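Brick Placement with a Wrist Camera: Final Report
Enddale Robotics Lab, Senior Project

Summary

Our project looked at whether a small arm could learn to press toy building bricks onto a studded baseplate using only what a camera on the wrist sees. We trained a policy on demonstrations and compared it with a scripted routine written by last year's group. The learned policy did better when the brick started crooked, and a little worse when it started straight.

Background

Pressing a brick onto studs is a tight-fit task. A brick that is turned a few degrees will sit on top of the studs and not go down. Last year's group handled this with a fixed overhead camera and a search pattern that nudged the brick until it dropped. Their code worked, but the fingers blocked the overhead view during the last part of the move, so the arm was blind when it mattered most.

Setup

We used the Wosine arm in the lab with a parallel gripper. The stock finger pads were too wide to fit between neighboring bricks, so we drew new fingers with a stepped tip. The narrow part at the top fits into tight spaces, and the notch below it leaves room for the edge of a brick. The first version cracked at the step. The second version has a thicker base and lasted the whole project.

The camera looks down between the fingers. We ran it through Flircombe, the recording software the lab already had, and trained on the lab workstation, which is called Miranda. Training took one night for each model. 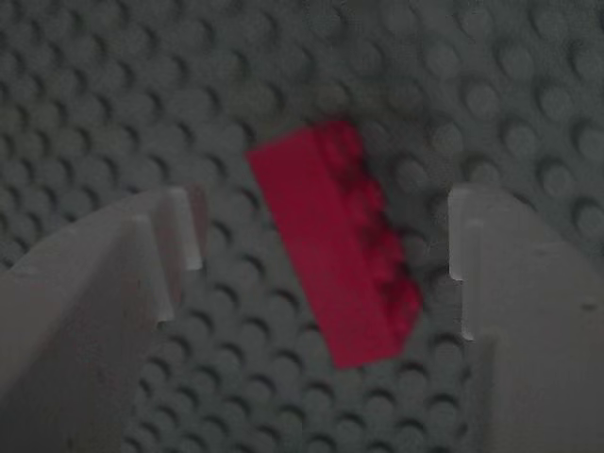 The hardest cases were the ones where the brick was tilted and neither of its flat sides lined up with the fingers. The scripted routine had no answer for these. It closed the gripper anyway, and the brick usually spun out or got pinned against the plate at an angle. For the learned policy we made sure a good share of the demonstrations started this way. The operator would turn the wrist first, line the fingers up with the long sides, and only then close.

Data

We recorded 500 demonstrations by hand control. We threw out 29 of them, mostly for dropped video. Shadows from the arm gave us trouble early on — the baseplate is dark, and its studs were hard to make out when the arm blocked the lamp. We added a second lamp and recorded the affected runs again.

Results

Each method got 100 trials, split evenly between straight and crooked starts. A trial counted as a success if the brick was fully seated within the time limit. On straight starts the script won by 2 trials. On crooked starts the learned policy seated nearly twice as many bricks. Most of its failures came from pressing too early, with one corner still riding on a stud.

Limits and next steps

We used one brick shape and one plate, and the plate was clamped in the same spot every time. We don't know how the policy would do on a lighter plate or with shorter bricks. A force reading at the wrist would probably catch the early presses — we had a sensor on order, but it came in April, after the trials were done. The mount for it is drawn and saved in the project folder with the finger files.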